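Timora Small Storage Gallery
Page 2: Green and Yellow Plastic

January 2021

Welcome back to the corner of the Timora site devoted to boxes that hold other boxes. Page 1 was all tins and drew two comments, one of them from my cousin. We press on.

The piece on this page is item 547 in our listing, a little tabletop drawer unit in yellow and green. It's the size and color of thing people buy for hair ties and then fill with batteries. I have a soft spot for it. It has had a life, it goes with nothing, and it has outlasted two handsome desk organizers that I paid real money for.

The surface

Collectors (there are some, they write to me) always want to see the wear first. Pale yellow plastic hides very little. Every scuff settles in, and wiping mostly moves the grime to a fresh spot. I have tried dish soap, baking soda and a product called Sketorier that smells like a swimming pool. The soap was best.

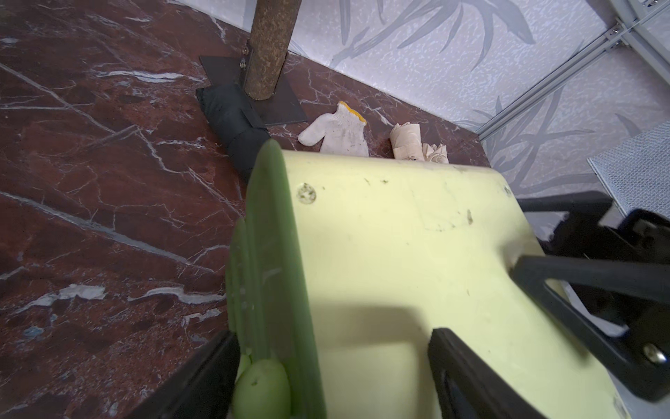

Specks, scratches and a glossy green edge. Condition: let's say "used."

The round hole in the yellow gets more mail than anything else on the unit. Ulla Viklund wrote in August to propose that it was for a pencil. I've seen worse theories and held several of them.

The drawers

Lime green fronts, rounded along the edge, under a yellow top with a worn flap at the back corner that won't be told to lie down. My rule for drawers this small is that each gets one kind of thing. My practice is that the top one gets whatever was in my hand at the time, and the bottom one gets what I don't want to think about.

The pink bags lying out front are rolled and tied, and I recommend the habit. A rolled bag fits in a small drawer. A scrunched bag fits too, until you try to open the drawer again.
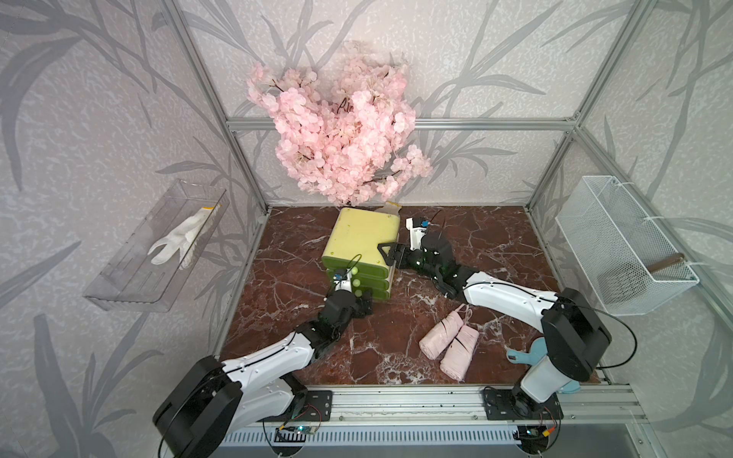 The company it keeps

A storage box attracts things that ought to be inside it. Put one down on a clear surface and by lunch it has neighbors, usually gloves. The beige pair with the black trim has made it as far as the spot right beside the box, and I count that as progress. The white glove got a clear tray on the wall all to itself, and a wooden stick has the whole wire basket. I'd call that poor use of space, but the stick seems settled.

Then there's the cherry blossom, which is artificial and enormous. With bamboo wallpaper and a marble floor already in play, I'd have said the decorating was finished. Somebody felt otherwise. 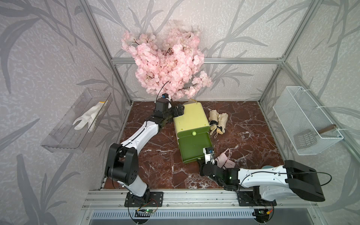

If you're hunting for a unit like this one, try the secondhand shops before the big stores, and pull every drawer all the way out before you pay. Check that the flap is still attached. Don't hold out for a clean one, you'll be waiting a long time.

Next up is item 617, the Tornell sewing caddy, lent by the Tan family with a handle that comes off in your hand. Letters about the hole are still welcome.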